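Getting the wrist back when the arm stops pointing at the ceiling

Last updated: 9 November 2025

If you run Vulent long enough, sooner or later your simulated arm will fold itself upward and sit there with its wrist view full of ceiling tiles and wall, and you'll wonder what on earth you did to it. It happened to me on the Clokiscombe room in January, and I lost a whole evening before Nilmini Howlader kindly set me straight (thank you, Nilmini!).

First, pause the run, but please don't reset it yet. A reset wipes the joint history, and you'll want that in a minute. Open the log and scroll back to the last good move. Mine was at step 124, and right after it the wrist pitch target had changed sign.

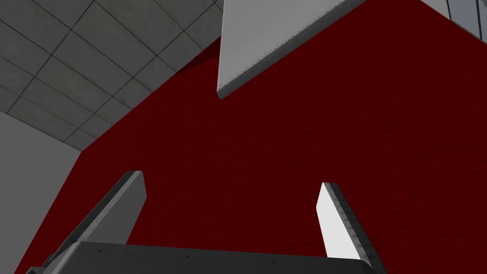 Next, look at your joint limits file. I had copied mine over from an older arm, and joint 3 still carried the old arm's range, so the solver took the long way round and stopped with the fingers open and nothing between them. Put in the correct range, save, and reload the arm only, leaving the room as it is.

Now replay the last 10 steps at slow speed, with a finger near the pause key. If the wrist stays level, carry on. If it tips up again, check the tool offset too, and do all of this before you send anything to a real arm.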